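Unit 4 handout: Borrowed followings
Social Media and Reputation, spring section
Instructor: Dzifa Yakubu

Read before the April seminar. Bring one account you follow and have doubts about. No celebrities, please. They are too easy, and half of what gets written about them is guesswork anyway.

4.1 What a follower number measures

A follower number tells you how many accounts pressed a button at some point and haven't pressed it again. Some of those accounts belong to people who lost their passwords years ago. Some were made in bulk. Agencies know this, and they still put the number at the top of the rate card, which should make you wonder who the rate card is for.

The case for this unit is the Womorik campaign. Womorik sells travel bags. It paid 200 small accounts to post during the same week, each with the same discount code format and a caption "in your own words." I asked last year's section to read those captions side by side. 97 of them used the phrase "game changer for my weekends." You may decide for yourselves whose words those were.

4.2 The engagement argument

The usual comeback is that followers don't matter and engagement does. Likes, comments, saves, shares. I don't buy it, or I buy very little of it. Engagement can be purchased from the same kinds of sellers as followers, often in the same package. It can also be traded. In a comment pod, members agree to reply to each other's posts within minutes of posting, and the result looks like a lively audience to anyone who reads only the totals.
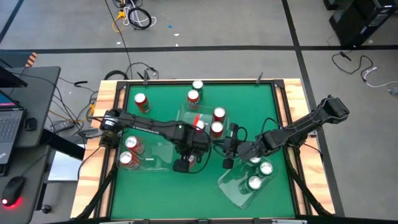
Pods are hard to prove from outside, so be careful what you claim in your papers. Three things are worth checking: whether the same names turn up early under every post, whether the comments would fit any picture at all ("obsessed!!"), and whether anyone ever disagrees. A real audience contains at least a few cranks. None of this is proof. Friends comment early too, and plenty of sincere people write "obsessed!!"

4.3 Tools that promise an answer

Hultano and Dekia both sell an authenticity score. You paste in an account and get a grade. Aqeel Tarar ran the same account through both for his term paper, and Hultano passed it while Dekia marked it as high risk. Neither company publishes its method. Dekia's help page says the score uses "756 signals," and names 3 of them. A long list of unnamed signals is a sales line until somebody lets you look at it.

You can use these tools in your assignment, but a score by itself will not count as evidence. Say what the tool showed, then say what you saw when you went and read the comments.

4.4 When the account gets caught

Minhas, the case in your reader, is a food account that admitted to buying followers and then posted a long apology. The apology got more likes than anything before it. The reader calls this "a return to honesty." I would ask how anyone knows the likes on the apology were real. The author of the chapter doesn't ask, and I have never understood why not.

For the seminar

Write one page on your chosen account. State your doubt in the first sentence. List what you checked, including whatever turned up nothing. Finish with the strongest case you can make that the account is perfectly genuine, and mean it.

Do not message the account holder. Do not post your findings anywhere. Blur the names of private commenters in any screenshots you hand in.

Reading: reader chapter 6, plus the Womorik caption sheet on the course page.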